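Leka Handheld Gripper (pair), for teaching by hand
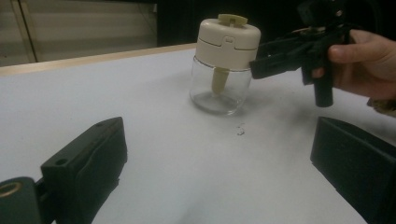
Okay, so I've been selling these out of the Plellbridge workshop for a while and I still get the same email every week: "Do I need a robot to use it?" No! You don't need the arm at all while you're recording. You hold a gripper in each hand, do the job the way you'd normally do it, and the recordings go to the arm later. That's the whole idea, and it's why I built the Leka in the first place (I was sick of steering an arm through a gamepad just to get it to pick up a lid).

I should say I came to this from remote control. My first setup was a leader arm on one bench and a follower on the other, and it worked, kind of, but every little task took forever and my shoulder hated me. Damir Atanasov, who does the electronics on these, talked me into trying handheld tools over one long May, and I got more good recordings in an afternoon than I'd gotten in weeks on the leader arm. We still sell the remote control kit! It's great when you need to feel where the arm runs out of reach. But for small tabletop jobs I grab the Lekas every time.

What you get

Two grippers, left and right. They're mirror images, so please don't swap them (I put a dot of paint on the left one now, after enough of you wrote in). Each one has its own camera mount that looks out past the fingers, so the recording sees pretty much what the arm's wrist camera will see later on. You also get two charging cables, a spare set of fingers, a little hex key that you will lose, and the calibration card.

The fingers open to 80 mm, which covers most jars, cups, small boxes and bottle caps. If you need wider than that, the Prallwood finger set goes on with the same screws. It's heavier, though, and I wouldn't want it on for a whole day.

Battery life is 7 hours if you keep the screen dimmed. I've never gotten through a full charge in one sitting. My hands give up first!

Teaching it something

Start with one object on a plain table. I know it's tempting to set up the whole kitchen, but do the boring version first. A jar with a lid is my favorite starter, especially clear glass, because glass is a pain for the cameras and you find out early whether your lighting is any good. If the jar looks like a smear in the playback, move your lamp before you record anything else.

Then do the same job 50 times. Yes, 50. Shift the jar a few inches between tries, turn it a little, come in from the other side now and then. Go slower than feels natural, but don't stop and hover. If you hover, the arm learns to hover, and then you get to watch it think about a lid for ages. (Ask me how I know.)

For two-handed jobs, keep both grippers where the other one can see them as much as you can. Morven Dunbar has been using a pair for packing trials and her tip is to bring the helper hand in first, let it settle, and only then move the other one. I tried it and my recordings got a lot cleaner, so I've stolen it for the quick start sheet. Thanks, Morven!

Mistakes are fine. If you fumble a grasp and recover, keep the recording. If you drop something on the floor, bin it and go again. There's a delete button on the handle for exactly that, and you hold it down for two beeps.

Getting the recordings off

Plug in either gripper and Zusideo opens on your computer (it's our free viewer, the download link is on the calibration card). It lines up left and right for you and lets you trim the ends. Trim the part where you're reaching over for your coffee. I mean it, I once left that in.

From there you can export to the usual formats. I'm not going to promise it'll work with every arm out there, so if yours is something unusual, write to me before you order and I'll tell you straight.

Stuff people ask

Can I buy just one? Yep, pick "single" at checkout and tell me which hand.

Is it okay for small hands? The grip comes in two sizes now. The smaller one is what I use.

Can it get wet? Nope. Wipe it down with a damp cloth and that's it, and keep the charging port dry.

How fast do you ship? I build them in batches, and if there's one on the shelf it goes out within 72 hours. If the button says "next batch," it'll be longer and I'll email you when yours is on the bench.

What if a finger snaps? Use the spares in the box, then drop me a line and I'll send another set for the cost of postage.

Search the shop Enter keyword Go

14 shares 3 comments

Related items
Prallwood wide finger set
Leader and follower remote control kit
Calibration card, replacement
Leka grip, small
Spare hex key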